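Small parts talk - Brerkovness, Sunday, 20 min slot

Slide 1. Say hi. Mention handout by the door. Don't start with the history, went over by 4 min last time.

Slide 2. The problem: bands, ties, cords, loops. Everybody owns them, nobody stores them. Ask for hands - who has a drawer? Wait for the laugh, then move on.

Slide 3. What we had at Modov before. Lidded tubs from Groteck, opaque. People opened three to find one, then left the lids off anyway. We had 208 tubs on the shelf at the peak. Skip the cost chart if short on time.

Slide 4. Open baskets. Low sides, bright color, sits on the table where the work is. Holes in the walls so dust and crumbs fall thru. You look down and see what's in it, done.

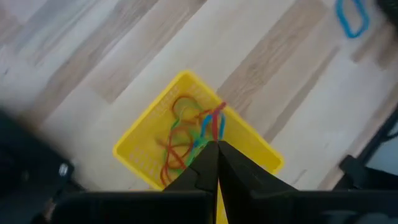

Tangling is the real complaint, get to it early. Loops catch on loops. You pull one red and get 3 others with it. Options:
- fewer per basket (cheap, works ok)
- one color per basket (looks great for a week)
- hang them on pegs - Chevalier shop does this, slow to put away

My pick is fewer per basket. Mixed colors are fine if the pile is small. Don't buy the bag of 500 and dump it all in, keep the rest in the bag on a shelf.

Slide 5. Basket color. Yellow shows up on a pale table, gray got lost under paper all the time. Somebody will ask about labels. Answer: no label on an open basket, waste of tape.

Slide 6. Putting away. End of day, one sweep, everything loopy goes in the basket. No sorting at nite. Sort in March when its quiet.

Questions - repeat them for the back row. Leave the last slide up with the sizes.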